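Skotari support ticket: shots not registering on Dovesico map
Opened 03/06/2026, status: reopened

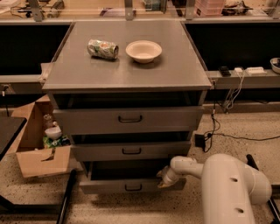 Still losing hits after the Nilex patch, and I don't buy the "your connection" answer. Ping sat at 21 all match, packet loss zero. Five clean shots at mid, 2 counted. The same rifle works fine on Eder.

Tried so far:
Verified files. No change.
Capped frames at 65. Worse, if anything.
Switched servers. Same misses.

Support says the May hitbox fix covers this. Does it? The notes don't mention Dovesico once. Demo attached, please watch it before closing this again.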